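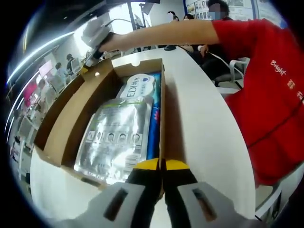

Figure 6.1 An open cardboard box with flat items packed inside, among them a silver foil package.

Chapter 6
How Sound Finds Its Direction

In the previous chapter we looked at loudness and how the ear reacts to it. Now we come to a question which is older than any game or any computer: how does a listener know where a sound comes from? A person sitting in a dark room can point to a dripping tap with good accuracy. The same person, with ordinary headphones on, often feels that the music is placed somewhere inside the head. The aim of this chapter is to explain the difference between these two situations, and to show what a designer of game audio can do with it.

After reading this chapter you should be able to describe the two main cues which the ears use for left and right, to explain why front and back are often confused, and to read a simple block diagram of a game audio engine. You will need the unit decibel from Chapter 5 and a little geometry from school.

6.1 Two ears, two signals

Let us imagine a sound source standing to the right of the listener. The sound arrives first at the right ear, and a very short time later at the left ear. This delay is called the interaural time difference. It is never more than a small part of one thousandth of a second, but the brain measures it well.

The second cue is the level. The head stands in the way of the sound, so the far ear receives a weaker signal. This is called the interaural level difference. It works best for high tones. Low tones have long waves, and long waves bend easily around the head, so the level at both ears stays almost the same. For low tones the brain must therefore trust mostly the time.

The idea that both cues work together is not a new one. For our course it is enough to remember that time is more important at the low end and level at the high end, and that there is a zone between them where both are rather weak. In this zone listeners make the most mistakes.

6.2 Front, back, above

If a source is exactly in front of us, both ears receive the same signal. If it is exactly behind us, they also receive the same signal. Time and level cannot help here. What helps is the shape of the outer ear, which changes the color of the sound a little, depending on the direction. We learn these small changes in childhood, each person with his or her own ears.

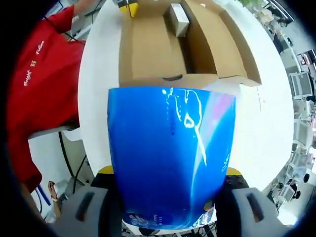

Figure 6.2 A glossy blue object with an open box behind it.

A second help is movement. When we are not sure, we turn the head by a few degrees and listen again. Headphones without head tracking take this help away – the whole sound world turns together with the head. Many players complain that steps behind them seem to come from the front, and this is the main reason for it.

6.3 A case for the whole chapter

We will use one game as a case in all the following sections. Nallham is an adventure game made by the studio Soltwood. The story takes place in a mining town in two periods, 1919 and 2105, and the player can change between them at certain doors. In the older period the streets are narrow and the echo is short. In the later one the same streets are covered by a high roof, and every step has a long tail. The walls have not moved, but the player hears at once in which period he or she is.

The studio first mixed the game for two loudspeakers only. Later it added a headphone mode with the help of Cloutier, a small company for audio tools in Dornton. In the opening mine level there are 77 separate sound sources, and it was too heavy for the older machines to calculate the direction of each one. The team had to decide which sources deserve a full calculation and which can share a simple one. Section 6.4 follows this decision step by step.

Before you continue, please try the following. Sit on a chair with your eyes closed and ask a classmate to shake a bunch of keys at different places around you. Point to the sound each time. Then repeat the test with a finger in one ear, and write down in which directions your pointing became worse. Keep your notes, as we will compare them with the table in Section 6.5.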